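The Long Way Around to a Short Occupation

Lizelle Nel has been writing the same book for so long that her publisher has changed its name in the meantime. It was Varnow when she signed. It's Dalen now, and the new people have been very polite about the deadline, in the way one is polite to weather.

The book covers the years in which Dutch Java passed to the French, then to the British, then back to the Dutch, in less time than it has taken her to describe it. "Most general histories give it a page," she says. "Sometimes the page is mostly a map."

We spoke over lunch, which she ordered and then ignored. I asked her to start with the short version.

"The short version is that the Netherlands lost control of its own affairs and the colony had to guess who it belonged to," she said. "News took months. You could be loyal to a government that had stopped existing before you finished your letter to it."

In 1808 Herman Willem Daendels arrived as governor-general, sent by Louis Bonaparte, and set about building a road along the length of the island. Nel is tired of the road. Everyone wants to talk about the road. "It's a very important road," she said, in the voice of someone who has been to many dinners about it. "People died building it, and the figures get passed from one book to the next with very little checking. I spent a whole chapter saying we don't know. My editor wanted to know if I could say it in a paragraph."

The British landed in August 1811 and had the island by the middle of September. Stamford Raffles was put in charge as lieutenant governor and stayed in the post until 1816, when Java went back to the Dutch under the treaty signed in London two years before.

What interests Nel is everybody below that level. She works from the papers of a merchant family, the Wattimenas, who kept copies of 154 letters and seem to have complained in every one. Her colleague Wahyudi Simanjuntak read them first and left notes in the margins of the transcript. One says only, "Coffee again."

"They changed flags and kept the same clerks," Nel said. "The clerks are my heroes. You have a man who swears an oath to the French side in the spring and is filling out forms for the British by fall, in the same handwriting, with the same spelling mistakes."

Did he mind?

"He minded about his rent."

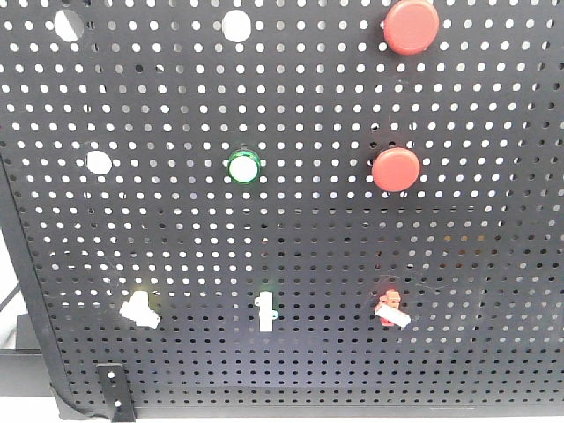 She has 37 pages left to write, a figure she offered without being asked and then looked sorry about. They deal with the handover of 1816, which was slow and full of inventories. Two officials argued by letter over a set of office chairs. Nel has both sides of the correspondence and believes the British one was lying.

I asked whether a reader needs to know about the chairs.

"The reader can skip them," she said. "I couldn't."

Her next project, she told me, will be on something smaller. She has her eye on the port registers for a single May. Simanjuntak has already asked not to be involved.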